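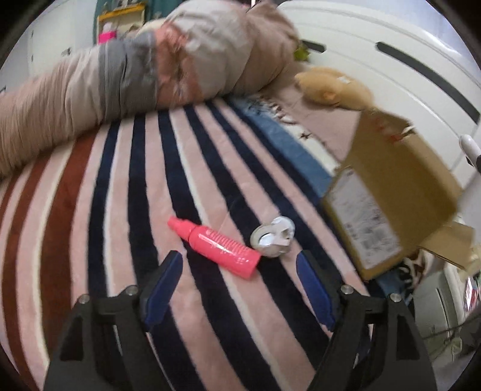

Item 3: hand-held gripper at the bed, with spray bottle and small plastic item on the striped blanket.

Zurkeck gripper kit - review meeting
Minutes, June

Present: Nour Nassar (chair), Hala Abou Jaoude, Joelle Khoury, Rima Hourani (minutes)
Apologies: Abla Tannous

1. Minutes of the last meeting
Agreed, with one correction. The quote from Malwood was for hire of the kit, not purchase. Rima to amend the file copy.

2. Where we are with the trial
Nour reminded everyone that the trial covers the hand-held recording kit from Zurkeck and the upload service that goes with it. The robot arm is a separate quote and was not up for discussion. We have 2 kits on loan. A decision is needed before the loan runs out, and Zurkeck have been told they will get an answer either way.

3. Home recordings
Joelle reported on the bedroom tasks. These are pick up and put down jobs with small household things, done on beds and other soft surfaces. She said soft surfaces are harder going than table tops, as a thing lying on a plush blanket can sink or roll when the fingertips come in from the side. People slow down for it after the first few goes.
Glossy bottles were discussed. Hala said the reflection along the side of a shiny bottle is strong in some recordings and asked if this would count against them when Zurkeck check the uploads. Joelle did not know. Nour thought it should be left in, as bedrooms have lights and windows, but wants it in writing.
The blue fingertip pads have held up well. Joelle has not had to change a pair yet.
Small light items next to a larger one were also raised. When two things are nearly touching, some people go for both at once. The task sheet does not say which to pick up first. Agreed that it should.
ACTION: Joelle to reword the task sheet. Hala to ask Zurkeck about reflections.

4. Comfort and handling
Rima had gathered comments from those using the kit. The main complaint is the wrist after a long session. The handle is fine for most but two people with smaller hands found the trigger a stretch. Zurkeck sell a shorter trigger as an extra and it was agreed to ask for one on loan before paying for it.
Breaks to be taken every 4 tasks from now on - this had been left to each person and was not happening.
ACTION: Rima to request the shorter trigger.

5. Upload service
Hala said uploads from Feldale are slow in the evening and 5 had to be sent again. The service gives no message when an upload stops part way. She has reported this and had a reply the same afternoon, but no date for a fix. Nour asked for it to be listed as a fault in our review.

6. Costs
Buying both kits would come to 4000 with the first year of uploads included. Cordero offer something similar but have not sent a full price, and Joelle was not keen to wait for them. Hala would like to see it first. No decision taken.
ACTION: Nour to chase Cordero and ask Malwood if the hire rate still stands.

7. Any other business
Abla had asked by email if the spare charger has been found. It has not.
Kit bags to go back to the Feldale cupboard after use, with the sign-out sheet filled in.

Next meeting: 2 pm, same room. Abla to chair.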